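Hand-held gripper trials at Kedach: gallery

1 November 2021
By Orla Nic Aodha

We use cookies to improve your visit. Accept / Manage settings

We spent 10 days comparing two hand-held grippers, the Evo and the Polard.
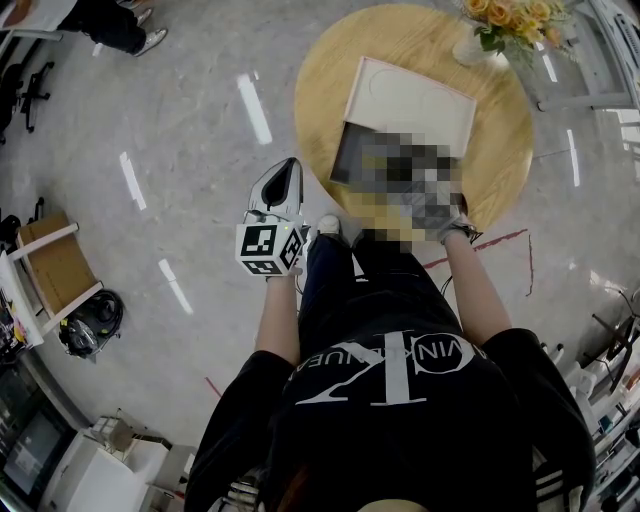

Both went through the same list of 28 short tasks, mostly picking things up from a table and putting them down somewhere else. Antoniuk wrote the list and kept the scores. By the end we had 1243 recordings, split evenly enough between the two to be worth comparing.

The marker cube matters more than we expected. Tracking held up well on slow reaches and got worse when the wrist turned quickly, so we now ask people to take the turn in two steps. A tray is a good test for this - the rim is easy to grip, but it has to stay level on the way up.

The Polard closes faster. The Evo is easier on the forearm after an hour, and most of us asked for it on the longer sessions. Cables were a nuisance with both.

Next round is in December, with softer fingers on the Polard and nine new tasks.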